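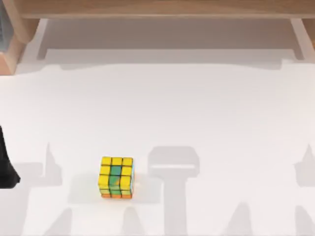

According to Amirul Pattinasarany, a gripper should be judged by what it does on a bad day, and the people at Teltia have started to agree with him. Since March they have compared two finger designs in simulation, both mounted on the same pair of arms, before they spend money on metal.

The first design, the Fawzy, has a narrow finger that reaches easily between objects. The second, the Nekach, is broader and more forgiving when the arm arrives a little crooked. The test object is a puzzle cube on a white table. It has flat sides and strong colors, so a small rotation in the grip is easy to notice on the screen.

Each design was given 1,000 attempts. The cube started turned by up to 25 degrees, and it had to be held for 5 seconds without slipping. The Nekach won this part clearly. The Fawzy was better when the second arm had to take the cube over, for it left more of the side free.

Pattinasarany does not want to choose yet. In his opinion the friction values in the simulator are too kind, and he has asked for the same trials with a lower setting. The workshop in Grorthorpe will then print one pair of each finger. The first real cube is already on his desk, and he says that its stickers are more slippery than he expected.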